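Pre-release checklist: Skulodance 4, phone and tablet builds
Filled in by Abena Nyarko. Comments follow each line where there was something to say.

Build and signing

Version number matches in the project file and the store listing: Yes.
Release certificate used, not the debug one: Yes. The old one is still in the shared folder and should be deleted.
Debug menu removed: Yes on phone. No on tablet. A three-finger tap still opens it on the title screen. Must be fixed before upload.
Test purchases switched off: Yes.

Permissions and privacy

App asks only for what it uses: Fail. The Nirnska ad plug-in adds a location request at first launch. We don't use location anywhere. Take it out of the manifest and check that the plug-in still loads without it.
Microphone prompt explains why: Pass, but the wording is stiff. "Skulodance listens for claps in Rhythm mode" would do.
Parental gate in front of the shop and outside links: Pass for the shop. The link to our help page skips the gate on tablet.
Player names kept on the device only: Pass.
Privacy policy opens from the settings screen: Pass.

Player safety

Flashing effects stay under the limit in our design notes: Pass on levels one to three. The finale on the last level goes over when a player hits a full combo. Antwi has the art files and is slowing the strobe down.
Photosensitivity warning shown before the first song: Pass. It can be dismissed with one tap, and I would like it to stay up for 2 seconds.
"Clear some space" notice before Move mode: Pass on phone. On tablet the text runs under the button in landscape.
Volume starts at half on first launch: Pass.
Break reminder appears: Fail. It is set to come up after 50 minutes and never did in my session. The timer seems to reset every time a song ends.

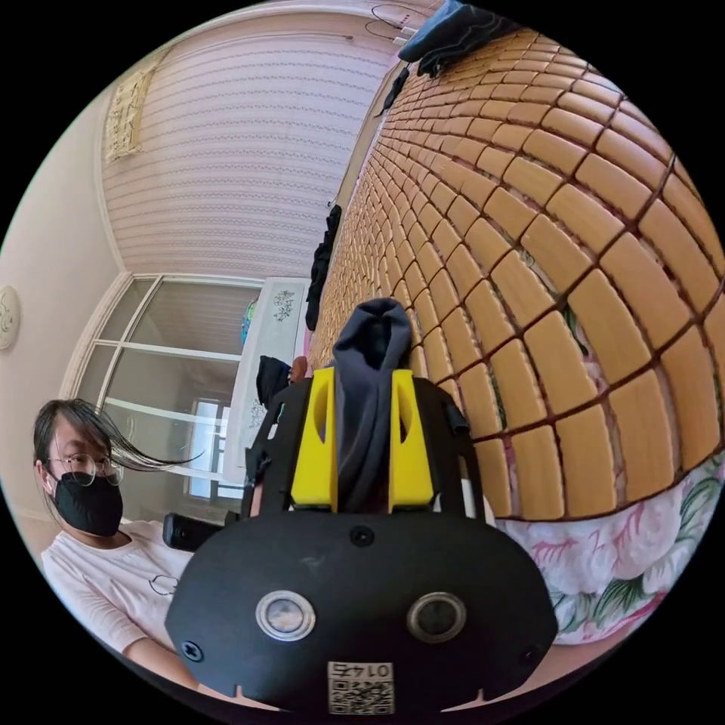 Takano wrote back on the break reminder that the timer was moved into the song loader in the last build, so it starts over with each track, and that putting it back in the main menu is a small change. He would also like the reminder to pause the song instead of covering it, and asked if that could wait for the next update. I am fine with waiting on the pause. The timer itself has to work in this one.

Stability

Cold start, low battery, no network: Pass on all phones. One tablet hung on the logo with no network. I could not get it to do it again.
Incoming call during a song: Pass. The song pauses and picks up at the right beat.
Save file with 1,000 scores loads: Pass, slow on the oldest phone.
Rotate screen during loading: Fail on tablet. The background stays in portrait until the next screen.
Update over the previous version keeps progress: Pass.

Store listing

Age rating form matches the content: Yes.
Screenshots from the current build: No. The tablet set still shows the old shop.
Support address works: Yes. Test mail received.

Result: not cleared for release. The debug menu, location request, help link, finale strobe and break timer need to be closed first. The rotation bug and the screenshots can be done alongside. Send me the new builds by Monday and I will go through the failed lines again on both devices.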